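Wustatach Hosts Primard With a Home Streak on the Line

The best rivalry in the league gets its second chapter in April, and it could hardly come at a better time for either team.

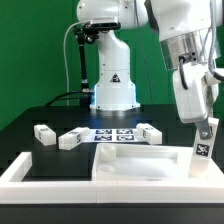 Wustatach comes into this one at 19-6 overall and 12-1 at home, and the one loss in their own gym came by a single point back in the second week of the season. They haven't dropped a home game since! Primard is 17-8, has won five of its last six, and took the first meeting between these two 74-71 in overtime. If you watched that game, you already know why tickets for this one went so fast.

Dragica Petkov has been a joy to follow all year. The Wustatach guard leads her team in scoring and assists, and she has made 100 free throws this season on only 112 tries. She was held to nine points in the first meeting, her lowest total of the year, and you can bet Primard will try the same thing again - two defenders on her as soon as she crosses half court, and let somebody else take the shot. Wustatach has gotten much better at punishing that. Their bench put up 31 points last time out, with the corner three falling all night.

Primard counters with Binta Effiong, the best rebounder in the league and maybe the most fun player to watch in it. She has pulled down 318 boards, and more than a third of those came on the offensive end. She had 22 points in the overtime win, including the put-back that tied it with four seconds left in regulation. Her three-point shooting has come along too, and that gives Wustatach a real headache on the pick and roll.

The pace should be quick. Both teams like to run off misses, and both average more than 70 points a game. Wustatach takes better care of the ball, Primard gets more second shots, and the first meeting had 14 lead changes. Foul trouble could matter a lot here, with Wustatach going only eight deep and their starting center picking up four or more fouls in three straight games.

There is plenty riding on it in the standings as well. A Wustatach win locks up second place and a first-round series at home against Drustow. A Primard win gives them the tiebreaker and leaves Igwe, sitting a game back, with a shot at passing both of them on the final night.

The gym holds 2160, and the last 2000 seats went on sale and sold out the same afternoon. Tip-off is at 7:30 p.m., with doors opening at 6:15.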